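Keeping a Two-Gripper Table Cell Happy: Setup, Weekly Care and Small Repairs

By Noémie Chan

Most of what goes wrong with a hand-held gripper cell goes wrong slowly. A screw backs out a quarter turn a day, a cable gets a kink it never quite forgives, and three weeks later somebody is telling me the software is broken. The software is fine. The software has been fine since May, when Gordon Petrenko finally stopped improving it.

These notes cover our pair of hand-held grippers and the table they work over. The grippers are a Tevov pair with printed fingers. If yours came from somewhere else, the screws will be in different places and the trouble will be the same.

What you need

A set of small hex keys, including the one that is missing from your set. A torque screwdriver if you can borrow one. Soft brush, lint-free cloths, isopropyl alcohol, medium threadlocker, a headlamp, cable ties of the reusable sort, and a roll of tape. A spare pair of fingers, already printed. Printing them after the old ones crack is a fine way to spend an afternoon watching a nozzle.

Start with the table

I used to start with the grippers, being the interesting part, and then redo everything when the table moved. Lean on each corner with the flat of your hand. If the top rocks, sort out the feet before you touch anything else. Carpet is a bad floor for this kind of work because it settles under load, so check again the next morning.

Then check the clamps. Hand tight plus a little is enough. Gordon tightens them as though the table had insulted him, and the dents on the underside are there for anyone who wants to crawl under and admire them.

Wipe the top with a barely damp cloth and let it dry. No polish. Polish gives you a shine, the shine gives the gripper cameras a bright patch to look at, and you will spend a morning blaming the exposure settings.

Stands at the back of the table get their feet taped in a color you can see from the side of your eye. You will be looking at your hands, and the stands know it.

Cables before fingers

With the power off, lay each cable out from the gripper body back to the box and run it through your fingers end to end. You are feeling for flat spots and stiff spots. Anything that stays bent when you let go gets replaced, not straightened.

Now put the gripper in your hand and route the cable the way you would wear it. There should be a loose loop at the wrist, big enough that you can turn your palm all the way up and all the way down with no tug at the connector. Too little slack and the connector takes the strain. Too much and the loop drags over the table and knocks down whatever you just placed. Tie the slack back along the forearm and try it again with your elbow raised.

Do this for both hands, and do it standing where you will work. A loop that behaves at the bench can turn against you when you reach for the far side.

Checking the fingers

Open the jaws all the way and look down on them from above. Both tips should sit level with each other. If one leads, loosen its mounting screws half a turn, push it back against its seat and retighten, alternating between the screws. Doing one fully and then the other pulls the finger crooked, and you will have invented a new problem.

Close the jaws slowly on a strip of paper. It should be held along the whole face. If it slides out at the tip, the fingers are toed out. If it's only held at the tip, they are toed in. A little toe-in is tolerable. Toe-out drops things.

Then close on a real object. We use the red toy pieces because they are round and glossy and will slip out of any grip that isn't square. Lift one just clear of the table, hold it, open, and move off to bare table with the jaws wide. Do it over and over with each hand until you are bored, then do a few more.

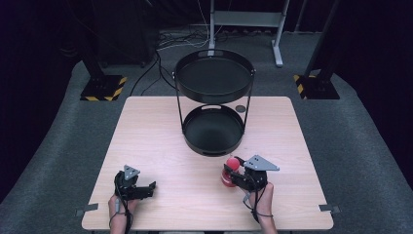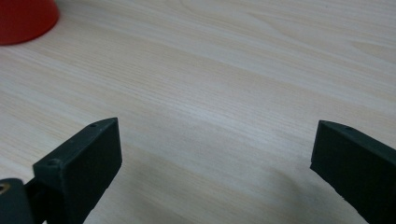
If the piece turns in the jaws as you lift, suspect the pads or the faces before you suspect the motor. Clean both faces with alcohol and try again. Skin oil accounts for most of it, and lunch accounts for the rest.

Nicks and cracks

Printed fingers pick up small marks along the edges. A pale nick on an edge is cosmetic so long as your fingernail passes over it without catching. If it catches, dress it with fine paper, a few strokes in one direction, and brush the dust out of the screw holes.

A line running out of a screw hole is a different matter. That finger is finished. Glue will hold it until the first time you need it.

We log grips on both hands and swap fingers every 2000, cracked or otherwise. Before we had that rule the left one let go at 1358, halfway through a session, with a visitor from Kalteck standing there. He was very polite about it.

Replacing a finger

Power off, cable disconnected at the box. Take out the screws and put them in a dish. The carpet has eaten enough of them.

Look at the threaded insert before you fit the new part. If it spins or has started to lift out of the plastic, new screws won't help you. Warm it with a soldering iron, press it flush with something flat, and leave it alone until it is cool. Poking it to see whether it is cool starts you over.

Seat the new finger, start all the screws by hand, and add one small drop of threadlocker to each. The drop belongs on the screw. On the plastic it can make the part brittle, and we learned this twice. Tighten in turns, then repeat the paper test and the round-object test. Mark the date on the inner side with a paint pen.

Getting the two hands to agree

Each hand reports its own opening width, and after any finger change the two will disagree. Run the zero routine on the changed side: jaws fully closed on nothing, hold still, wait for the beep. If you sneeze, run it again.

After that, close both hands in turn on the 30 mm gauge block and read off the numbers. I want them to match to the first decimal. If the changed side reads wide, there is usually a burr on the new face. If it reads narrow, somebody zeroed it with something in the jaws, and I have a name in mind.

Camera check comes last. Hold each gripper over bare table with the jaws open and look at the live view. Both fingertips should be showing, level, with nothing else in the way except whatever you have put on the table. A cable wandering across the picture means you go back to the cable section, and yes, both hands.

The weekly list

Clamps. Feet. Cables by hand, end to end. Finger screws checked with the driver, no extra tightening. Faces wiped. Zero and gauge block on both sides. Grip count written on the sheet by the door, where number 77 has been missing since Gordon used it as a coaster.

It takes most of a coffee. If you find yourself on the second cup, something is loose, and it is probably the finger you looked at first.

Questions and corrections: Noémie Chan, Gullico Workshop | © Gullico 2024 | Back to top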